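Section 4: Recording at Home with the Hand-Held Gripper

Kenduvville Robotics Club, Student Handbook for the Hasow Project
Revised Saturday, February 4, 2023

Welcome to the part of the handbook most of you have been waiting for! If you've worked through Section 3, you already know how to charge the gripper, how to pair it with the Fokau logging app, and how to tell a good squeeze from a bad one. Now you get to take it home and collect some real practice runs in a real room, which is a lot more fun than the folding tables at the club (and, I promise, a lot more useful to the arm once it starts learning from you).

Please read the whole section once before you pick anything up. It's long, I know. Shalini Pal has been after me to trim it since September, and I have trimmed it, so what's left is the part I think you'll be glad you read.

4.1 Before you start

1. Pick one flat-ish place to work. A bed, a rug or a table will all do fine. Beds are harder than tables because everything sinks and shifts a little, so if this is your very first time, start with the table and save the bed for your second evening.

2. Clear enough space for the task and leave the rest of the room the way it is. You don't have to tidy up for us. The arm needs to see toys and curtains and piles of clothes sooner or later, and a room that looks lived in is a good room for learning.

3. Ask the people you live with before you record, and let them know which room you'll be in. If someone walks in partway through, stop the run and start a new one.

4. Put away anything with a name, an address or a face on it, such as mail, school papers and family photos.

5. Turn the gripper on and wait for the app to say "Ready." Check that the storage bar shows at least 40 minutes of free space. If it shows less, see 4.6.

Note: Borrowed kits are signed out under your own number. If yours is kit 617, the thumb lever is a bit stiff for the first few squeezes and then loosens up. It's been checked over and it's fine to use.

4.2 Choosing your task

Your task card comes in the front pocket of the case. The first cards are all about soft and bendy things: cords, cloth, straps, and small items going in and out of a clear box. We start there because students tend to grab a block or a cup, do it perfectly fifty times, and then get a nasty surprise at the Sisodia Meet when the judges hand them a shoelace.

A cord is a lovely teacher. It never lies the same way twice, it swings when you hurry, and it will find a way to hook itself over the one thing you didn't want it to touch.

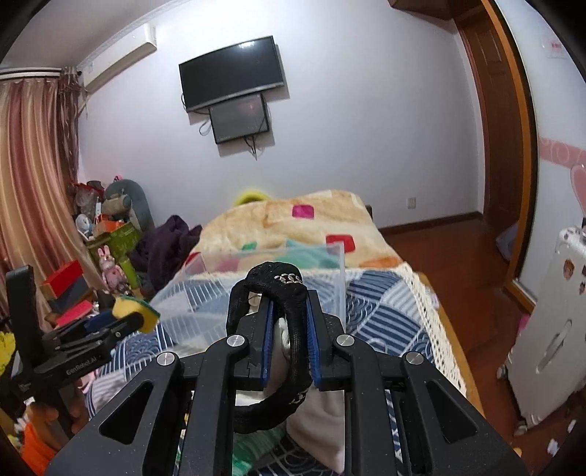

So take your time with the lift in particular. Most of the runs we end up throwing out go wrong in the first moments, while the cord is leaving the surface and the person holding the gripper is already thinking about where it's going next.

4.3 Picking up a cord

1. Lay the cord down in a loose shape. Don't arrange it too neatly, and don't use the same shape for every run.

2. Hold the gripper with your elbow close to your side. Your wrist should feel relaxed. If it's aching after a couple of runs, you're squeezing the handle too hard (we all do it at first!).

3. Open the jaws fully and come in slowly, with one pad on each side of the cord.

4. Close until both pads touch, then give it just a touch more. You want a firm pinch. Squashing the cord flat doesn't help you hold it any better.

5. Pause. Say "one, two" in your head. This gives the log a clean mark between the grab and the lift, and Mamta Bhatt, who sorts every one of these files, will be grateful to you forever.

6. Lift smoothly and let whatever hangs down hang down. You don't need to chase the loose part.

7. Carry the cord to the place on your task card, lower it until it touches, and open the jaws. Back away in a straight line before you stop recording.

Caution: Use only a cord that isn't plugged into anything. Check both ends before you start. Never practice on the power cord of a lamp, a television or a charger that's in use.

Caution: Keep your free hand away from the jaws. The spring isn't strong enough to hurt you badly, but it can pinch a fingertip hard enough to ruin your evening.

4.4 Working near a clear box

Clear plastic is tricky to judge by eye, and it's trickier still when there's a busy pattern behind it. Before your first run, touch the rim of the box gently with one pad so you get a feel for how high it is.

1. Set the box where it sits steady. On a bed, press the blanket down flat first.

2. Bring your item in from above. Coming in low usually knocks the box over, and then you've got a different task from the one on your card.

3. If the item catches on the rim, don't yank it. Raise it, move over a little, and try again in the same run. A run with a recovery in it is perfectly good data, so please keep those!

4. Once the item is inside, open the jaws and lift straight up.

4.5 If something goes wrong

The cord slips out: Wipe the pads with a dry cloth and try a slightly deeper pinch. Lint from blankets collects in the ridges and makes them slick.

The app says "Lost track": You probably moved too fast or turned toward a blank wall. Hold still, face something with plenty of detail, and wait for the message to clear.

The jaws don't close evenly: Stop using the kit and bring it in. Please don't tighten the joints yourself, even if you have the right screwdriver and feel very sure about it.

4.6 Saving and sending your runs

1. Connect to your home network and plug in the gripper's charger.

2. Tap Send in the app and leave the screen open. Each kit holds up to 2000 short runs, but the transfer gets slow well before that, so send them every evening.

3. Wait for the green check mark before you delete anything.

4. Wipe down the pads, close the jaws halfway, and put the gripper back in its case with the handle to the left.

Bring your kit and your finished task card back to the next club meeting. Shalini will trade you for card 2, the one with the drawstring.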